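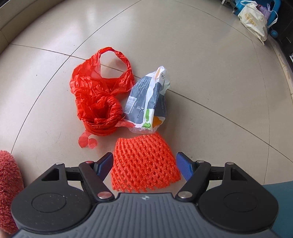 Hilex 6-Volt Electronic Ignition Conversion

Home | Ignition | Fuel | Brakes | Trim | Contact

Part no. 594
Price: $345, kit complete
Fits: six-cylinder cars with the original distributor, negative or positive ground (tell us which when you order)

We held off carrying this kit for a long time. Every few years somebody brings out a box that is supposed to free you from breaker points forever, and a fair number of those boxes end up in a drawer at the shop with a burned wire hanging out. So read the next few paragraphs before you reach for your card.

What the maker says

Hilex says the kit gives easier starting, a smoother idle, better mileage and more power. We'll give them the first one, on a car whose points were worn to begin with. The idle on our test car was a little steadier. Mileage we could not tell apart from the usual spread between one tank and the next, and as for power, Junpei Kubo drove the sedan up the same hill in Hullton before and after and said it was the same slow car.

A fresh set of points, properly gapped, on a distributor with a good shaft will do nearly everything this kit does. If your shaft bushings are loose, fix those first. The kit puts up with some wobble better than points will, but it doesn't cure it, and your timing will still wander.

What you get

The module and pickup plate, a trigger ring that slips over the cam under the rotor, two leads with the correct ends, a grommet, mounting screws and one sheet of instructions. The sheet was written for the 12-volt version and somebody changed the numbers. We include our own page, typed up by Kumiko Iwasaki, and would ask you to follow that one where they differ.

No coil is supplied. Hilex would like you to buy theirs. We tried it and went back to the stock coil, which ran fine. Check the primary resistance against our page before you decide yours is no good.
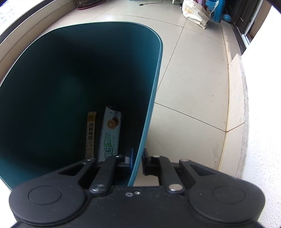
Fitting takes an hour if the old plate screws come out and an afternoon if they don't. Disconnect the battery. Mark where the rotor points. Pull the plate, condenser and lead, fit the new plate, push the ring down until it seats, and set the air gap with the plastic gauge. Reset the timing with a light afterward. Keep the old parts in the trunk with a screwdriver, at least for the first 100 miles and preferably for good.

Do not leave the key on with the engine stopped. The module doesn't like it, and Hilex won't cover a module that has been cooked that way. Neither will we.

Known complaints

Low voltage is the big one. A tired 6-volt battery that drops too far during cranking will starve the module, and then you have a car that turns over nicely and won't fire, where points would have caught. Clean grounds and heavy cables matter more than anything in this kit. Gopinath Venkataraman had exactly this on his coupe and cured it with a new ground strap, so he could have saved most of his money.

The trigger ring is a tight fit on some replacement cams. Don't hammer it. Send it back and we'll swap it.

Warranty and returns

Hilex advertises a lifetime warranty without saying whose lifetime. Ours is one year from the invoice, module only. Unused kits can come back within a month, less shipping.

Related items

Points and condenser set, six-cylinder
Gouveia battery cables, heavy gauge
Jirimar distributor bushing kit
Braided ground strap
Timing light, 6-volt clip leads

Parts questions: ask for Tania Saha at the counter, mornings only
Prices subject to change | Back to top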